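4.2 Protocole d'empilement à deux bras

La tâche consiste à construire un empilement à partir de six cubes de mousse de couleurs différentes, posés sur une table recouverte d'un tissu bleu-vert. Des objets du quotidien bordent le fond du plan de travail ; ils ne sont jamais manipulés et servent de distracteurs visuels. La politique Flodness, entraînée sur 257 démonstrations téléopérées du corpus Mernier, commande les deux bras à partir des seules vues embarquées. La figure 3 présente deux instants de la tâche, (a) vue au niveau du torse et (b) vue de tête.
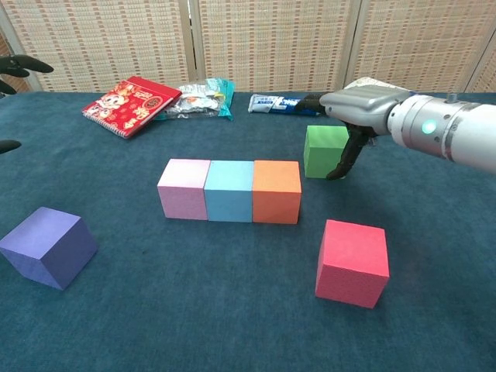
Pourquoi ne pas fixer l'ordre des couleurs à l'avance ? Un ordre fixe permettrait à la politique de mémoriser une trajectoire ; la consigne est donc tirée au sort avant chaque essai.

24 partages · 2 commentaires

Le choix du bras est laissé à la politique. Le module d'arbitrage Pace compare les coûts d'approche gauche et droit, puis maintient le bras inactif dans une posture ouverte, hors du volume de travail de l'autre.
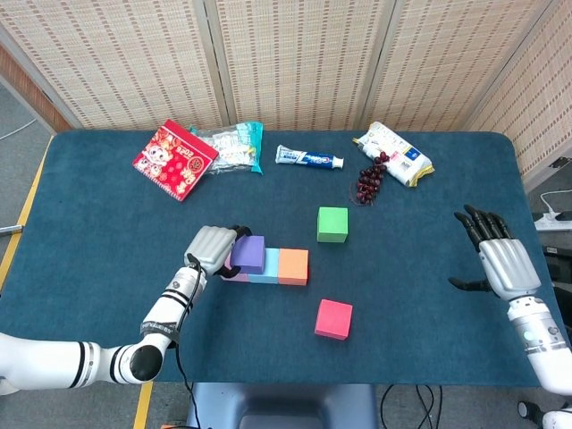
Cette posture d'attente est recalculée à chaque nouvelle saisie – un point fixe unique provoquait des conflits lorsque le cube visé se trouvait près du milieu de la table. L'évaluation comprend 300 essais, dont 100 réservés à des consignes absentes de l'entraînement. Un essai est interrompu après deux saisies manquées consécutives.

Figure 3. Tâche d'empilement, plateforme Flilosico.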